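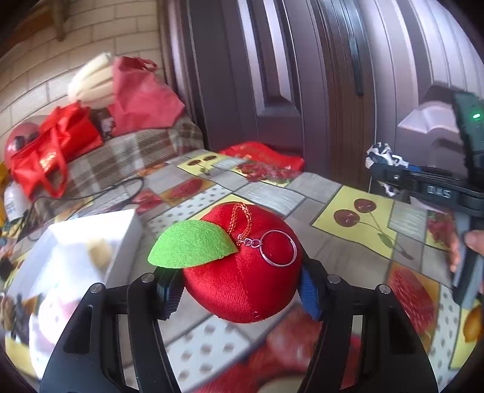

The Clatine Household Health Study is a long-running survey of health and access to care in the town of Clatine and the rural townships of the Derko Valley. It follows the same households over time and records illness, medical visits, travel to care, unpaid medical bills and the conditions of the home. The study is best known for its findings on missed appointments, which led to changes in how clinics in the valley schedule patients and report on attendance.

The study was designed by the epidemiologist Afaf Aoun and the statistician Ryan Hebden, and is run from a small office in Clatine. Its first round enrolled 2451 adults.

Background

Before the study began, most of what was known about health in the Derko Valley came from hospital discharge records and death certificates. These records covered people who had reached care or had died. They held little information on people who had put off care, and they did not record how far a patient lived from a clinic or whether the household had a working car.

Aoun had worked as a physician at the Bjarnason Clinic, the only full-time primary care site in the upper valley. In an internal paper, she wrote that the clinic's files marked patients who did not come in as "noncompliant" without any note of the cause. The paper proposed a household survey that would ask residents directly, in their own homes, and would return to the same addresses. Hebden joined while the paper was being revised and drew up the sampling plan.

The plan was approved on Friday, May 17, 2013. Interviewing started in August of the same year.

Design

The study uses a panel design. Addresses were drawn at random from 117 map blocks covering the town and the outlying townships. Blocks in the upper valley were sampled at a higher rate than those in town, so that results could be reported separately for both areas. Weights are applied to correct for this in any figure given for the valley as a whole.

One adult in each household answers a main questionnaire on behalf of everyone living there. Every adult in the home is then asked to complete a shorter individual form. The individual form covers chronic conditions, medicines, dental care, sleep, work injuries and recent contact with health services. Questions on children are answered by a parent or guardian.

Interviews are carried out in person, usually at the kitchen table or on the porch, and most take less than an hour. Interviewers live in the valley and are paid for travel time as well as for completed interviews. A household that moves within the valley stays in the panel. A household that leaves the valley is asked for one closing interview by phone and is then replaced by another address from the same block.

Blood pressure is measured during the visit for those who agree. No blood samples are taken.

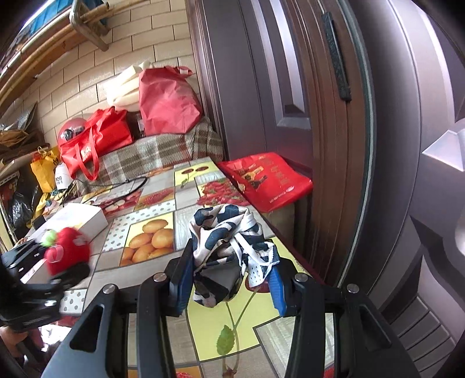 Cow-print cloth and fruit-pattern tablecloth.

The home section

Part of the main questionnaire deals with the home itself. It asks about heating, damp, water supply, cooking fuel, stairs, and the number of people who sleep in each room. The section was longer in the first round, when it also asked about flooring and window types. Those items were dropped after interviewers reported that the answers varied little and that the questions annoyed older residents.

A set of questions about food storage was added in the second round at the request of diabetes nurses at the Bjarnason Clinic. It asks whether the household can keep food and medicine cold during a power outage, and for how long.

Findings

The first report dealt with access to care. Residents of the upper valley were more likely than those in town to have missed a medical appointment in the past year. The gap narrowed sharply once distance, car access and type of work were taken into account. Among people who had missed an appointment, the most common causes given were lack of a ride, loss of pay, and a change in the appointment time that had not reached them.

Later reports covered untreated dental pain, falls among older adults, and respiratory illness in damp homes. The dental report found that many adults with long-term tooth pain had sought help only at the hospital emergency room, where no dentist was on staff.

A paper on medical debt compared households with similar incomes and similar illnesses. Those with unpaid bills were more likely to report that they had stretched or skipped prescribed medicine. The authors stated that the data could not show which came first in every case, as some households had been in debt before joining the panel.

Use of the results

The Bjarnason Clinic stopped using the word "noncompliant" in its attendance reports after the first findings were published. It replaced the term with a short list of causes, to be filled in by staff after a call to the patient. It also began holding 10 appointment slots each week open for patients who had missed a visit for lack of transport.

The Lirkirent bus service, which connects the upper valley with Clatine, used the study's travel data when it redrew its weekday route. The new route has 2 stops near the clinic, one of them at the side entrance used by the physical therapy rooms.

Criticism

The study has been criticized for its reliance on self-reported illness. A respondent who has never seen a doctor may have a condition that is not known to anyone in the household, and such cases are missed. Hebden addressed this point in a methods note, which compared self-reports with clinic files for panel members who gave consent. Agreement was good for diabetes and asthma and weaker for kidney disease and high blood pressure.

Seasonal farm workers are a second weak point. The sample is built on fixed addresses, and people in temporary housing were largely left out of the first round. A separate set of visits to worker housing was added later — it uses a shorter form, and its results are not combined with those of the main panel.

Some residents have also objected to the questions on debt. These are now placed at the end of the interview and may be skipped.

Data access

Tables for the valley and for each of the two areas are open to the public at the Clatine office. Individual records are held without names or addresses and can be used by outside researchers under a written agreement. Block-level data are not released, as some of the upper valley blocks contain very few homes.

See also

Health equity
Panel study
Rural health
Social determinants of health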